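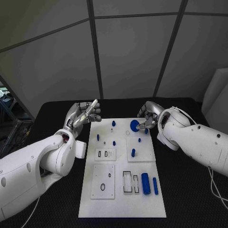 Print this article | E-mail this article

The price on the brochure is the deposit on an argument

Every robot budget begins with one large number, and everyone in the room looks at that number as if it were the bill. At Emberg, a maker of small gear assemblies, the large number had its own slide. The other costs shared a footnote.

Felista Kombo, who was handed the job of turning the slide into a purchase order, read the footnote first. "It said 'sundries'," she says. "I have been in purchasing long enough to be frightened of sundries."

She asked two suppliers, Branus and Magbanua, for quotes on a two-armed machine with proper hands. Branus sent a handsome folder and a figure with almost nothing attached to it. Magbanua sent a spreadsheet of 894 lines, one of which was for the spreadsheet. She rang both and asked what the thing would cost to own in its third year. One promised to call back. The other asked which currency.
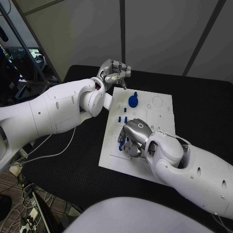 Hands are where the money goes, and where it keeps going. A plain two-jaw gripper is cheap, dull and easy to replace, and plenty of jobs want nothing more. Ask for fingers and you are buying a great many small joints, each with its own opinion about maintenance. Kombo's advice is to look at the smallest thing the machine will have to hold and work backwards from there. A blue peg that all but disappears under metal fingertips is a fair test of whether you need the expensive option -- and so is the gear with a post sticking out of the top, if your own parts look anything like it. Emberg's do.

Then there is everything that isn't robot. Her first draft allowed 33 hours for training staff, and she now calls that figure "sweet". Spare fingers went in under consumables, next to the gloves. Cable got a line to itself. So did the test board, which the engineers had assumed would come free and the supplier had assumed would not.

Insurance was its own adventure. The form from Bendora, the broker, offered a choice between "vehicle" and "fixed plant", and she spent most of July establishing that it was neither.

Her rule now is to hold back up to 200 hours of engineering time before anyone mentions output, and to keep the payback date off the slides until those hours are spent. The finance director would like the date back. She has offered him the footnote.

Last updated: July, 4.15pm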